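# About Gavstead

Gavstead rents out robot arms to people who aren't sure they want one. We think this is most people, including several who already own one.

We opened in August, in half of a former carpet showroom on the Tindholm road. The other half still sells carpet. Our sign is smaller than theirs, and we get a fair number of visitors asking about underlay. We have learned to answer the easy ones.

## What we offer

Our main product is the Pallach bench kit: one arm, one two-fingered gripper, a wrist camera, a controller, and a binder. You get it for 60 days. It costs $2,177, delivery included, and if you buy the kit at the end we take the whole rental off the price. If you don't, we come and get it, and we try not to look hurt.

The binder runs to 100 pages. An earlier version was longer and had a chapter on the history of the hinge, which customers asked us to remove. It's available on request. There have been no requests.

We also run the Ververidis course, 15 hours spread over a week, for shops and schools that want more than one person able to work the thing. It covers setup, teaching the arm a task, changing fingertips, and what to do when the arm stops halfway and everyone looks at you.

## What we don't offer

We don't sell full production lines, and we don't do welding. We won't tell you how many jobs a robot will save or cost, having heard both numbers given with great confidence by people in the same suit. If your task is better done by a person with a cart, we'll say so, and we'll charge you nothing for that. It has not been our best line of business.

## How a rental goes

We bring the kit, bolt it down, and stay until it has picked up something of yours and put it somewhere you wanted. Then we go back to the showroom and wait for the phone. Support is free during the rental and is handled by whoever is closest, so please be patient if we have to walk back from the carpet side.

Every kit starts on blocks, whatever it ends up doing. Customers who make expensive parts tend to find this insulting for the first hour. The blocks stay with you for the full rental, and when a new routine misbehaves, going back to one is usually the quickest way to find out why. They get knocked around a good deal in this line of work, and we don't retire one over a few marks: the blue one has a nick on its face and a chip on one edge, and it still gets sent out. With the fingers wide open and a block turned corner-on ahead of them, there's a decision to make about which way to rotate the wrist, and the course spends most of its first morning on it.
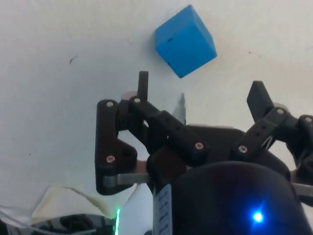
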